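**BURKSTEAD, August** – The two-armed robot that members of the Bokix shared workshop have been putting together since last winter can pick up a plastic pig. Whether it can do much else is still an open question, and after an evening watching it I am not ready to answer yes.

Bokix opened its doors at 5 p.m. for what the flyer called a "first public sort." The job was simple enough to explain to a child: toy farm animals go from a white tabletop into a blue plastic bin. The arms, two matching gray units with black two-finger grippers, stand one on each side.

Angeliki Karagiannis, who leads the build, told the small crowd that the group has spent $1555 of its own money so far. That figure leaves out the arms, which came secondhand through a member's employer. It's a large thing to leave out. Asked what the arms would cost new, Karagiannis said she would "rather not guess."

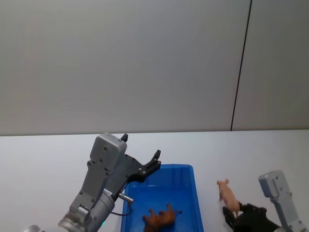 The flyer also promised "1000 picks," and this is where the account gets thin. According to Karagiannis, that is the total number of attempts logged over the summer, failures included. The workshop keeps a success rate but did not share it. She said the numbers from before July, when the grippers were remounted, would give the wrong impression. The numbers since then were not offered either.

There was also the matter of who was driving. For part of the evening the arms were guided by a member at a second station behind a partition, and for part of it they ran on software trained from earlier sessions. The switch was announced the first time. After that I lost track, and so did the people standing next to me.

Eftychia Sotiropoulos, who repairs conveyor equipment for a living and wrote most of the control code, was more direct. She said the software handles toys it has seen before, set down in places it has seen before. Move the bin a hand's width and the results drop off. "It's a hobby project with good parts," she said. "People keep wanting it to be a product."

Some of those people are members. A one-page handout by the door describes future versions that would sort hardware, clear dishes and fold towels. No dates are attached to any of it, and Sotiropoulos said she had not read it.

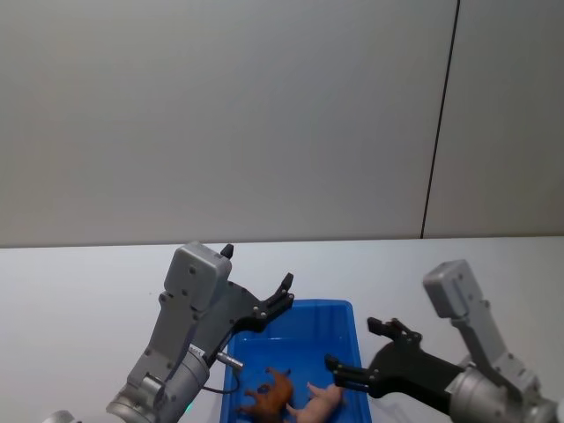 *A brown farm animal and a pink pig in the bin during the sort at Bokix.*

Members are asking the shop to set aside another $600 for a camera mount and spare fingers. Dues would go up 15 percent next quarter if the request passes, and not everyone who uses the woodworking side is pleased about paying for it. One told me he has waited since spring for a new band saw blade.

Karagiannis said the group will post its full log before the vote. I asked whether that would include the runs from before July. She said they were still talking about it.

The workshop plans a second open evening in the fall, starting at the same time.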